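Notebook, entry of 17/07/2026
Anxiety reading, placebo response

Finished the Woltex write-up on the slow-release anxiety pill, the one Inès Fleury has been pushing me to read. Two passes. I'm less impressed after the second than I was after the first.

What they claim: people on the drug dropped further on the anxiety scale than people on placebo, starting in week two. Fine. The gap at week eight is small, and the placebo group did nearly as well as the drug group did at week four. I would not want to explain that gap to a patient who asked me if she'd feel it.

Things I don't buy yet

1. The early effect. Week two sounds fast, but everyone got a long phone call from the study nurse in weeks one and two, then short ones. You can't tell me a friendly half hour does nothing for a worried person. Both arms got the calls, so it doesn't sink the comparison, but it does muddy the "works fast" line.

2. Dropouts. They started with 800 and the main table uses 700. The missing ones are described as "lost to follow-up" and that's all we get. Were they sicker? Sleepy? Fed up? Capucine Delorme thinks most left over nausea and she may be right, but the side effect table is only for people who finished. Annoying.

3. Blinding. The drug gives a lot of people a dry mouth. The placebo doesn't. Did anyone ask the subjects to guess which one they were on? Can't find it.

4. Sleep. Two questions about sleep tacked on at the end, and the press summary turns them into "restores healthy sleep." No. Two questions.

Compared with the Matevine data

Matevine ran a bigger group, some 2,000, and got an even smaller gap. Inès says their patients were milder to begin with, so less room to fall. Possible. It's also what people say every time the bigger study comes out flatter. I'd like to see both sets cut by starting score before I argue it again.

Espinoza's old notes on this are worth pulling. He kept going back to the 14-day run-in, where everybody takes placebo and the strong responders get dropped before the real start. Woltex did that. Matevine didn't. Could be the whole story right there, or could be a quarter of it.

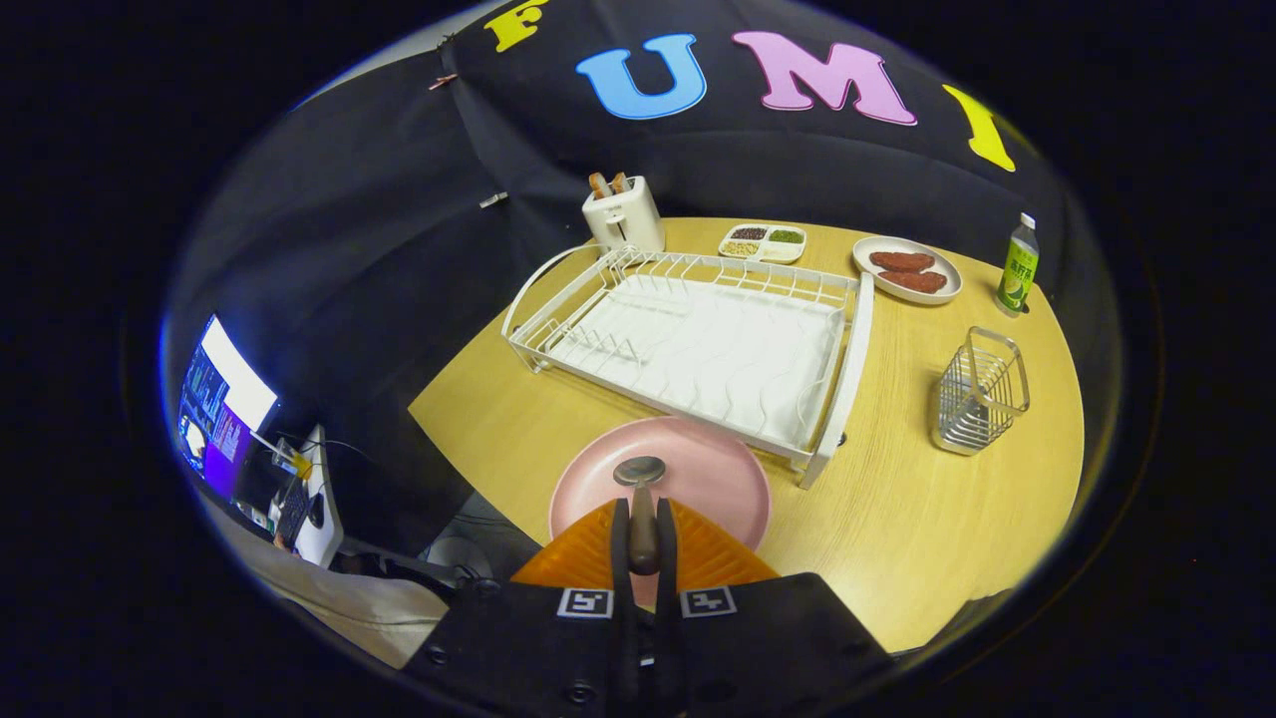
To do

Ask Woltex for the dropout table by arm. Expect a slow answer.

Capucine to check if the Gomevness scale was scored by the same rater at each visit. The methods section says "trained raters," plural, and leaves it there.

Reread the run-in section with a pencil. Page 6 and the footnote don't agree on who was excluded.

Don't quote the sleep result to anyone until I've seen the raw answers.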